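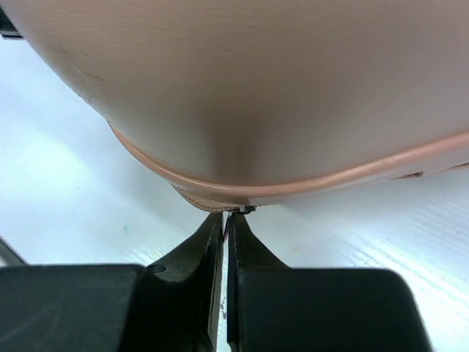 Tuesday, 6:40 a.m. Rain gauge at 2 mm, barometer falling slowly since last night. Boiler pressure low again, topped up before coffee.

Meter reading day. Main meter stands at 479 above the last baseline, against 445 for the same period last year. The increase is larger than the weather explains. Possible causes are the dehumidifier in the basement, which has been cycling at night, and the old chest freezer. Put the plug-in monitor on the freezer at 7:15 and will leave it for a full day. If the freezer is within its normal draw, the dehumidifier goes next.

Denise Tunstall called from Holbridge at ten. Her allotment pump has the same fault mine had in June: it starts, runs dry and trips. I told her to check the foot valve before buying anything. She wants to borrow the long wrench. It is still with Kelly Yeoman, who took it to Kershaw for the gate hinges.

Afternoon spent on the seed records. Merged the two bean lists and removed the duplicate rows. Final total is 327 packets, including those with no year written on them. Undated packets will need a germination test on damp paper before I sow any of them.
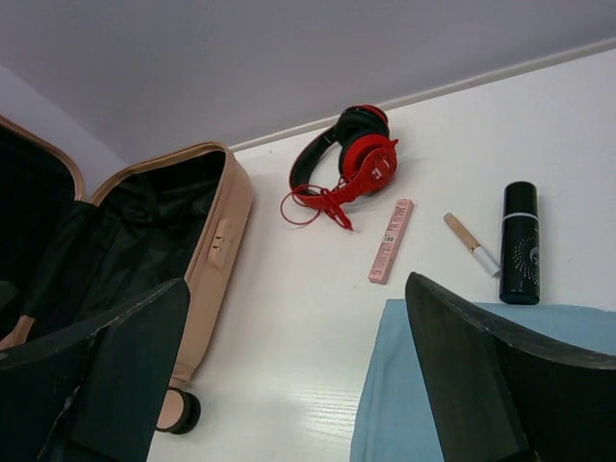 Light blue cloth on the white tabletop.

Supper late. Freezer compressor audible from the hall at 9:30, long run, short rest. Door gasket feels stiff along the hinge side. Will try warm water on it before ordering a new one.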